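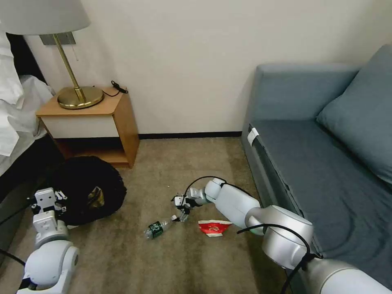

Section 3. Setting Up the Birkett 738 Dehumidifier in a Carpeted Room

Carpet holds more moisture than it lets on. The Birkett will pull a fair amount of it out, provided it is given somewhere sensible to stand.

1. Pick a level spot away from curtains and doors. If the unit leans, the tank leans, and the float inside will announce a full tank whenever it feels like it.

2. Slide the plastic tray under the feet. On deep pile, use the Lukico riser board as well (part 677, sold separately, as you probably guessed).

3. Push the tank in until it clicks. A tank that is nearly in is out, and the unit will sulk with a red light until you fix it.

4. Plug straight into a wall outlet.

CAUTION: Do not use an extension cord. Do not run the power cord under the carpet, however tidy it looks.

5. Close the windows. The Birkett is a capable machine but it cannot dry Ohio.

6. Press POWER, then hold MODE until the carpet symbol shows. The symbol looks like a waffle. We have asked.

Note: The fan runs for a while before the compressor joins in. The clunk when it does is normal. A second clunk is also normal. Continuous clunking is covered in Section 7.

7. Empty the tank when the light turns red. Pour the water down a drain — not on houseplants, and not into the steam iron, whatever your uncle says.

CAUTION: If you have carried the unit on its side, stand it upright overnight before switching it on.

Revised 2024-08-12, J. Crabtree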